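## Abtropfgestell Morkis 30

Das Abtropfgestell Morkis 30 ist für Teeküchen, Gemeinschaftsküchen und kleinere Haushalte vorgesehen. Es wird aus geölter Buche gefertigt und zerlegt geliefert. Die Montage erfolgt ohne Werkzeug.

**Technische Angaben**

- Hersteller: Dendik
- Artikelnummer: 128
- Breite: 30 cm
- Material: Buche, geölt
- Lieferumfang: Gestell, 4 Standfüße aus Kautschuk, Pflegehinweis

**Pflege**

Das Gestell ist nicht für die Spülmaschine geeignet. Zur Reinigung genügen warmes Wasser und ein mildes Spülmittel. Stehende Nässe ist zu vermeiden. Bei täglichem Gebrauch wird empfohlen, das Holz zweimal jährlich mit einem lebensmittelechten Öl zu behandeln, etwa mit dem Pflegeöl Tedari (Gebinde zu 200 ml, gesondert erhältlich).

**Aufstellung**

Der Untergrund muss eben und wasserunempfindlich sein. Zu Herdplatten und anderen Wärmequellen ist ausreichend Abstand einzuhalten.

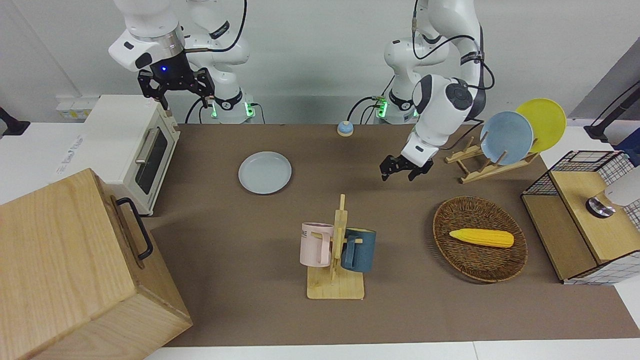
*Abtropfgestell aus Holz auf einer Arbeitsfläche mit brauner Matte.*

**Bezug**

Der Vertrieb erfolgt über das Handelshaus Antoniadis. Ersatzfüße können einzeln nachbestellt werden.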